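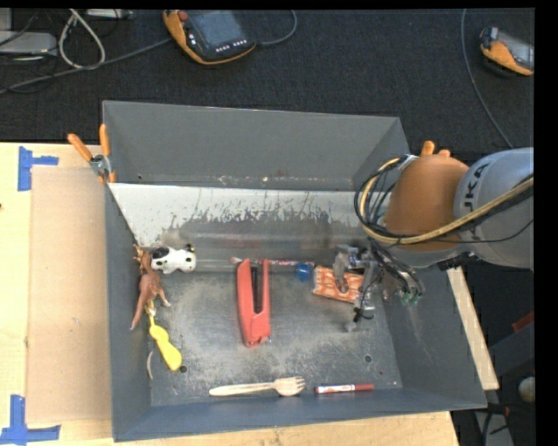 In defence of the everything bin

I have a soft spot for any container where something like a stapler can end up beside an orange packet. You know the one. Every house has it, every workshop has it, and most of us apologise for it when visitors come over. I've stopped apologising.

My own runs to a deep metal tub on the bench in the back room, and before that it was a drawer, and before that it was an ice cream container with no lid. It holds whatever came out of my pockets or off the kitchen counter and didn't have a home to go to. I've been told (more than once!) that I should sort it.

So last July I tried. I bought a Wedus organiser, the tall one with 22 little clear drawers, and spent a whole Saturday labelling. Tape. Batteries. Fuses. String, long. String, short. It looked gorgeous for a week and a half, and then I needed a stapler in a hurry and stood there opening drawers like an advent calendar. The stapler didn't fit in any of them, so it had gone on top of the fridge, where I found it in spring.

With a bin you just look down. A big red tool shows up from across the room, even with a skinny red and white thing lying behind it and some small blue whatsit off to the side. Colour does more work than labels ever will, in my opinion. Buy the bright stapler. Buy the scissors with the awful orange handles.

I do have rules, mind you. The bin should be wide and shallow enough that you can see the floor of it, and if you can't, you've got a heap, and a heap is a different animal. Sloping sides are lovely, much easier on the knuckles than straight ones. Metal beats plastic for me. It gets scuffed and cloudy and then stops looking worse, whereas my old plastic Rosex tub cracked at a corner and shed bits for months. And nothing sharp goes in loose, not even for a minute. I learned that one with my thumb.

Food is where I get argued with. My view is that sealed packets are fine and anything opened goes back to the kitchen. My sister-in-law thinks even the sealed ones are a disgrace, and we've agreed to leave it there.

Once a month I tip the lot onto an old towel, bin the rubbish and put the rest straight back. It takes as long as a cup of tea. The little drawers are in the shed now, holding seeds, and they're very good at it.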